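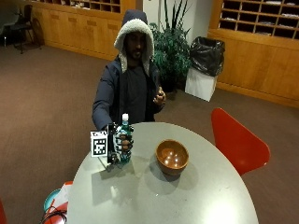

La table ronde, côté objets

Bienvenue dans la galerie de la table ronde ! On l'a installée en novembre dans l'atelier Mistari, et depuis on y pose tout ce qui nous plaît : des bols, des bouteilles, des boîtes, des choses de cuisine qu'on prend, qu'on déplace, qu'on range. Son plateau gris clair, mat et tout lisse, va avec n'importe quelle couleur (j'avais voté pour le jaune, je reconnais ma défaite).

La bouteille
Du plastique bleu-vert et un bouchon blanc, j'adore cette association. Haute et étroite, elle se prend par le milieu, les doigts bien enroulés autour. Et quelle belle ombre large sur le gris !

Le bol
Mon préféré, et de loin. En bois brun, rond, avec un intérieur brillant où les lampes du plafond font deux petits reflets. Somkiat Kaewkla voudrait y mettre des noix, Jintana Kamolrat des clémentines. Moi je l'aime vide, comme ici.

Le plateau
Le bord est arrondi, très agréable quand on y appuie les avant-bras. La lumière y laisse une tache pâle, et on a mis un temps fou à choisir la place de la table pour garder cet éclairage-là.

La capuche
Impossible de ne pas en parler : doublure blanche épaisse, toute moelleuse, sur une veste matelassée bleu marine. On a été deux à demander où la trouver, et je compte bien avoir la mienne avant la fin de l'hiver !

La suite arrive vite. Jintana prépare une série sur les couverts, avec 12 cuillères dépareillées chinées à Vovstead, et Somkiat a promis d'apporter les quatre boîtes à thé de sa tante. Si vous avez un bel objet de cuisine à nous prêter, passez à l'atelier en fin d'après-midi, la porte est ouverte jusqu'à 18 h.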